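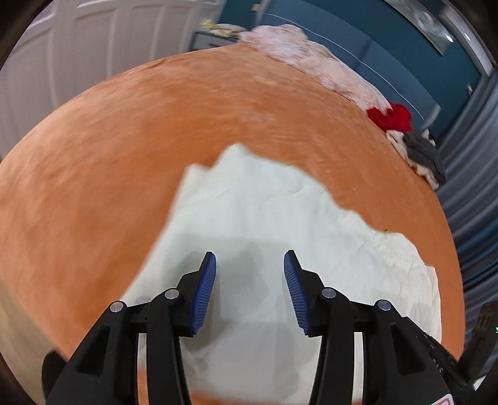 A white sheet, an orange-brown bedspread, and the usual hangers-on by the far edge.

How to Fold What's on the Bed (Fitted Sheets Included)

Posted Oct 11, 2023

There are two kinds of laundry day. In the first, clothes leave the dryer, get folded while warm, and go to their shelves. I have read about this kind. In the second, everything is carried to the bedroom and dropped on the bed, on the theory that you can't go to sleep until it has been dealt with. Then at eleven at night you move the pile to a chair.

This page is for people who use the bed method and would like it to end somewhere other than the chair. It covers sheets first, flat and fitted, then fluffy blankets, then the stray clothes that always come along for the ride. A full load takes me 30 minutes if I don't stop to read anything.

What you need

A made bed. I mean it. Pull the bedspread up and smooth it before you start, even if you plan to strip it later. Folding on a bumpy surface gives you bumpy folds, and you'll blame the sheet.

Good light, preferably from the side, so creases show up.

Somewhere to put finished things that isn't the bed. A dresser top will do. If your nightstand already has a heap of its own on it, as mine generally does, leave that for another day. Clearing the nightstand is how people end up sorting old receipts while the laundry sits there getting older.

A word on velvety bedspreads. They look lovely and they grip. A cotton sheet on plush fabric won't slide when you tug it, so you have to lift and lay it down again instead of dragging. Lint also travels, and always from the dark thing to the white thing. If your bedspread sheds, throw an old clean tablecloth over it first. Velvety covers show brush marks where your hands have been, too, but one pass with the flat of your palm takes care of that at the end.

Step 1: Sort without folding

Push everything to the far side of the bed. Big flat things stay near you, fluffy things go up by the headboard, and clothes go in whatever corner is left. Don't fold anything yet. The temptation is to fold the easy stuff first, and then you have a tidy stack of washcloths and a sheet the size of a mainsail and no will to live.

Sheets go first while you have the whole surface and most of your patience.

Check for damp as you sort. Hems, elastic and the corners of fitted sheets hold water long after the middle feels dry. Press them to the inside of your wrist, which is better at this than your fingertips. Anything cool goes over the door or the back of a chair until later. (That is the chair's one legitimate use.)

Step 2: Find the edges of the flat sheet

A crumpled sheet looks as though it has no edges at all, only creases and peaks. Don't go digging in the middle. Pick up any bit of hem you can see and run it through your hands until you hit a corner. Hold that corner in your left hand and keep feeding the hem through with your right until you meet the next one.

If the second corner arrived quickly, you have the short side. If you had time to think about your life, you have the long side. Either works, but the long side is easier to fold alone.

The wide hem is the top of the sheet. Knowing this matters mostly for making the bed, but it pays to have it facing out on the shelf, where you can see it.

Step 3: Shake it, lay it, smooth it

With a corner in each hand, snap the sheet away from you once, hard, and let it fall across the bed. One good snap takes out more wrinkles than five minutes of patting. Stand back from anything breakable, and from any framed picture hanging within reach. Annatjie Mathebula, who taught me most of what I know about linen when we shared an apartment above a shoe repair place, could snap a queen sheet so it landed square every time. Mine lands like a parachute. It's fine.

Smooth from the center out with your forearms. Sharp creases that won't lie down were probably set in the dryer. Mist them with plain water, pull the cloth gently in both directions, and give them a couple of minutes. An iron is faster, but then you have to own the kind of household where sheets are ironed.

Step 4: Fold the flat sheet

Bring the far long edge toward you until it meets the near one. Line up the corners first and let the middle sort itself out.

Fold in half again the same way. You should now have a long strip lying across the bed.

Smooth the strip, pushing trapped air toward the open edge.

Fold the strip end to end, then in half again.

Fold that in thirds. The packet should be a little narrower than your shelf is deep. If it's wider, undo the thirds and try quarters.

For a twin sheet you can skip one of the halves. For a king, find another person or lower your standards.

Step 5: Fold the fitted sheet

Right. Deep breath.

Lay it on the bed with the elastic side up. Put a hand inside each of the two corners at one short end, palms facing each other, as though the sheet were wearing you. Bring your hands together and flip the right corner over the left, so that one pocket sits inside the other. Keep hold of it.

Slide your free hand down the edge to the next corner and tuck it in with the first two. Do the same with the fourth. All the corners are now nested together in one fat, slightly undignified lump.

Put the lump down on the bed at the upper left and pull the rest out into a rough L. Fold the elastic edges in toward the middle until you have something you could call a rectangle in a friendly court. Then fold in thirds one way and thirds the other.

It will never look like the flat sheet. Put the flat sheet on top of it on the shelf and move on.

If you lose a corner halfway through, don't start over from the dryer heap position. Leave the corners you have nested, set them down, and trace the elastic around from there. The missing one is hardly ever far away.

Step 6: Fluffy blankets

Fluffy blankets need fewer folds than you think. Every extra fold doubles the puff, and at some point the blanket wins. Shake it out, fold in half lengthwise, in half again, and then roll from the short end. A roll squashes into a shelf gap better than a square does, and it doesn't flatten the pile along hard lines.

Keep pale fluffy things away from anything red or dark until all parties are fully dry. I have a formerly cream throw that can speak to this.

If you wash blankets yourself, 40 on the temperature dial is plenty for a Celsius machine, and warm is the setting to look for on everyone else's. Skip the fabric softener. It coats the fibers, and the blanket comes out feeling like an expensive dog. Check the care tag before you take my word over the manufacturer's.

Step 7: The stragglers

By now the bed is mostly clear and what remains is clothing, which has been lying there the whole time getting wrinkled out of spite. Knits get folded. Woven shirts get hung. Anything you can't identify from where you're standing gets picked up, turned right side out and given a fair hearing.

Small things like to hide under bigger things. Lift every folded or half-folded item once before you carry it off, and check for a sock or a handkerchief stuck beneath it. Then run a hand down the gap between mattress and headboard. I won't tell you what to expect there.

Put the clothes away in one trip if you can. Two trips invites a sit-down between them.

Putting the sheets away

Store sets together. The best trick I know came from my neighbor Rosario Martinelli: fold the flat sheet, the fitted sheet and one pillowcase, and put the lot inside the other pillowcase. You grab one bundle at midnight and you have a bed. No matching, no unfolding three flat sheets in search of the one that fits.

Leave some air on the shelf. Linen packed in tight comes out with creases you'll be sleeping on for a week. Put the fresh set at the bottom of the stack and take from the top, so the same tired sheets aren't on duty all year.

Questions people have sent in

Can I leave a sheet crumpled overnight and fold it tomorrow?

You can. Cotton forgives a night. Linen remembers, and will need misting.

My sheet is 100 percent cotton and has a ragged edge after washing. Is it ruined?

Lay it flat before you decide. A bunched hem can look torn when it's only twisted. If it really is frayed, trim the threads, turn the edge under twice and run a straight stitch along it. If the tear is in the middle, congratulations on your new dust cloths.

Do folding boards help?

With T-shirts, yes. I have tried one on a fitted sheet and would like those minutes back.

How often should I do all this?

I change sheets every week in July and slightly less often once it cools down. The folding follows whenever the bed method forces it.

Does it matter which side faces out?

Print side in keeps dust off the part you'll look at. Print side out lets you see which set it is. I go with out, having once made a guest bed in the dark with cartoon rockets.

Next up is duvet covers, once I've recovered one from the inside of another.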